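Shop > Grippers > Two-Finger > Pruketti Soft-Tip Gripper

We use cookies to remember your cart and your language. By staying on this page you accept them.

Pruketti Soft-Tip Gripper, with wrist camera bracket

The Pruketti has been the gripper we reach for on our own benches at Sullcombe for a good long while now, and it makes us happy to see how many of you have put it on a small arm at home or in a classroom. It's light, it's forgiving, and the fingers give a little when they meet something solid, so a clumsy first week of setup (we've all had one!) doesn't usually end in tears. The kit comes with the gripper body, one pair of black fingers, the wrist bracket, 4 mounting screws and a cable that's 35 cm long, and you can order spare fingers on their own under part number 603.

Setting it up takes most people a quiet half hour. Bolt the bracket to the wrist first, then the body, and leave the screws a touch slack until the camera cable is routed, as it likes to get pinched behind the flange. Once everything sits square, tighten the screws in a cross pattern and run the open and close routine from the Moschos control panel. Watch the finger tips on the camera view while it runs. They should travel evenly and stop without a shudder. If one side lags, back off its hinge pin a quarter turn and try again.

After that, the best thing you can do for the gripper is keep a tidy bench under it. Small bits get everywhere, and a crumb that looks like nothing to you can stick to a fingertip and throw off a careful grasp, or end up in the hinge where it's a real nuisance to get out.

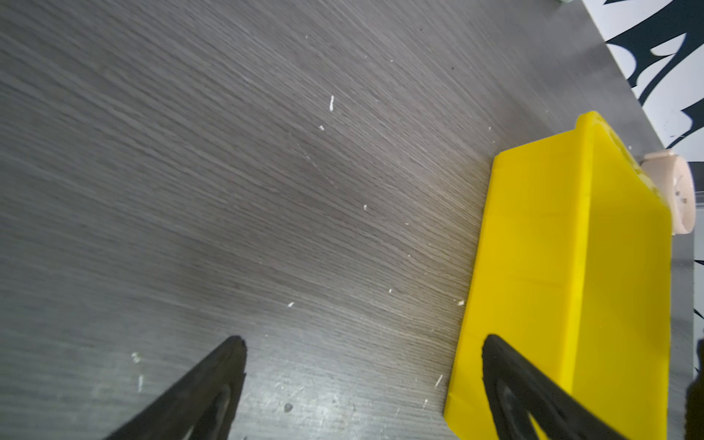 How often should I clean the fingers and the table?

Wipe the fingertips with a dry, lint-free cloth at the start of every working day, and brush off the table whenever you change what you're picking. The hinges want a soft brush and a careful look after every 20 hours of running.

Please don't use solvent on the fingers, however tempting it is. It makes the surface slick, and then you'll be chasing grip settings that were perfectly fine before. A barely damp cloth takes care of nearly everything, and you can let the fingers air dry while you have your coffee.

Swapping a worn pair is easy too. Power down, slide out the hinge pins, fit the new fingers with the flat side facing in, and run the open and close routine again so the controller learns where closed is. People do forget that last step, and then they write to us (we really don't mind, but it'll save you an evening).

The Pruketti fits all Wiltia arms with the standard round flange. For older Wiltia wrists, add the adapter ring to your order.

Comments

Godfrey Chege
Fitted mine on Sunday and the cross pattern tip sorted out a wobble I'd been blaming on the arm. Does the adapter ring come with longer screws?

Sullcombe Support
Hi Godfrey, so glad to hear it! Longer screws are in the bag with the ring.

Sugeng Rahman
Second pair of fingers for me. Brushing the hinges has made a big difference, the first pair got gritty because I never bothered. Would love a version with a longer cable.

benchrat
what size brush do you use for the hinges? my toothbrush is too fat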